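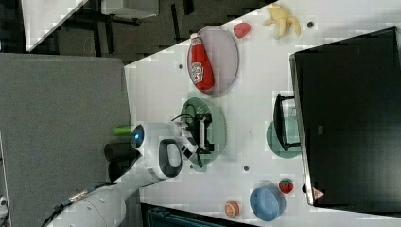

**Ketchup on a white tabletop: what lifts the stain?**

Posted by werkalham_flat3, Wednesday, December 12, 2018

The table has a white top, purchased in August, finish unknown. Ketchup bottles leave a red ring if left overnight, and the colour stays after wiping with dish soap. There are also small holes in the top and sauce has dried around the rim of one. The table is 80 cm deep, so a full cloth isn't practical. What should I use?

**holavdale_laminates**

Identify the finish first. Put a drop of water in an inconspicuous spot – if it darkens the surface, the top is porous and none of this applies.

For a sealed top:

- Mix baking soda and water to a thin paste.
- Leave it on the ring for 3 minutes. Do not scrub.
- Wipe off with a damp microfibre cloth, then dry.

Repeat once if any colour remains. For the hole, use a cotton swab, barely damp. Raw board at the cut edge will swell if it gets soaked.

**jusano_user**

just keep the bottle on a plate

**grey_bench_575**

The paste works on mine. I would avoid melamine sponges, as they dull a gloss finish and the dull patch then picks up stains faster. Laying the bottle down on a plate is fine provided the cap is closed properly. Clean the cap threads weekly – most of the residue comes from there.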